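Household Tidying Task: Simulation Practice Rules
Progress report to the Kuzmenko program office
Prepared by Marichka Horobets, Skendside
March 12, 2020

Work this period went into the written rules for how simulated shoe-tidying runs are set up, operated and recorded. The Rolance rule set now has nine rules, up from six in the last report. Five are final. The other four are in review with Rostyslav Dovhaniuk, who also checks the run records.

Approach and contact

The approach rule is final. An operator brings the open gripper over the floor and pauses before closing on anything. Both fingers must be in the wrist view during the pause. If one is missing, the operator backs off and starts the approach again.

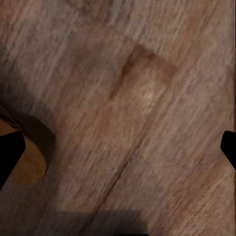
Wrist view over a wooden surface, both fingers visible with a wide gap between them.

The rule does not yet say how long the pause should be. Operators have been using their own judgment, and the records show it. We expect to settle on one value when the review closes.

Shelf placement

Shoes go on the shelf of the cabinet that the task sheet names. A pair is placed side by side. The arm stays in front of the cabinet and does not reach past the side panels - this was already our habit, but it was not written down before. The state of both compartments is logged at the start and end of each run.

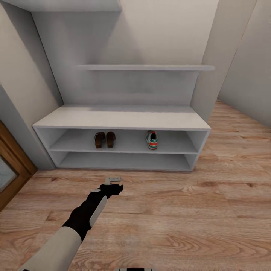
Labels and object names

We had 216 run records to check for naming. The same shoe was sometimes logged as "sneaker," sometimes as "trainer," and sometimes by brand. The draft rule asks for a plain object name first, with any readable lettering entered in a separate field. Favex, our records tool, needed a small change to its form for this, and that change is in place.
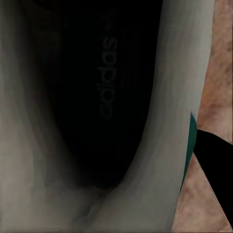

Close view into the sneaker. The lettering on the insole reads "adidas" and goes in the lettering field.

Contact with the side of a shoe is allowed under the draft. Operators log it as contact and do not log it as a grasp unless both fingers are closed on the object.

Contact with furniture is treated more strictly. Any touch on a shelf edge or panel is marked in the record, even if the run goes on to finish the task. The underside of the top surface gets its own code, separate from the front edge and the middle shelf.

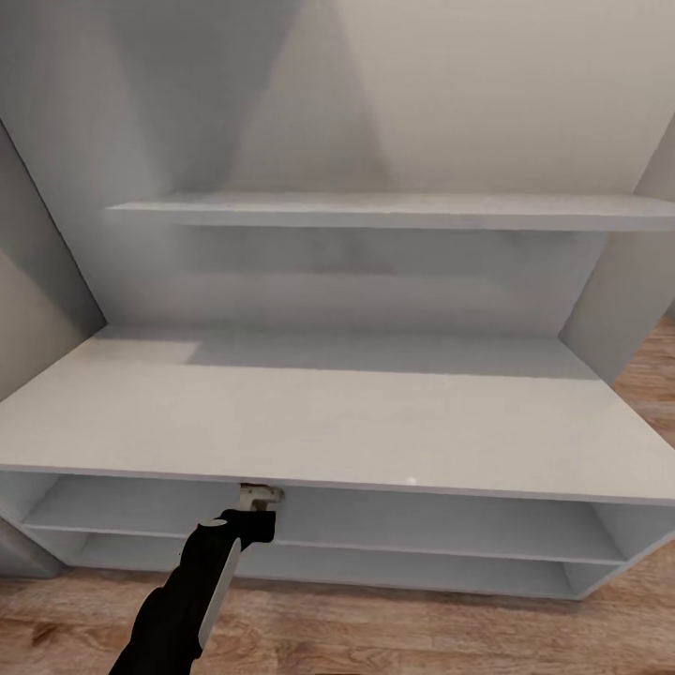 Next steps

Close the review of the four open rules, including the pause length.

Relabel the older records to match the naming rule. Rostyslav will do a second check on the furniture contact codes.

Send the full rule set to the program office in July. No change to the budget is requested.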